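4.2 Surface pattern and the search for small objects

The second part of the survey asked residents how easily they find small things on their kitchen surfaces. We received answers from 48 households in Mirton and Skolum, all with at least one person over retirement age. Plain surfaces were judged easier than patterned ones, and the difference was larger in the evening. Several residents wrote that pills and coins "disappear" on stone with many colors -- a complaint we did not meet in the earlier study in Parsa.

We asked each household to rate its own counter on a scale of 15 points, from fully plain to strongly mottled. Granite with beige, tan and dark brown flecks (Figure 2) belongs to the upper end of this scale. A light, flat surface, such as the inside of a white drawer, belongs to the lower end.

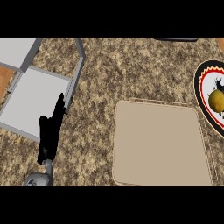 Figure 2. Speckled granite countertop and open white drawer, computer rendering.

Nikola Dimitrov objected, on reading a draft of this section, that the residents with mottled counters also had the older lamps, and that we could not separate the two effects with a questionnaire alone. We agree with this remark. The type of lamp was recorded only in Skolum, and therefore we report the ratings without correction. Light level is treated in Section 4.3.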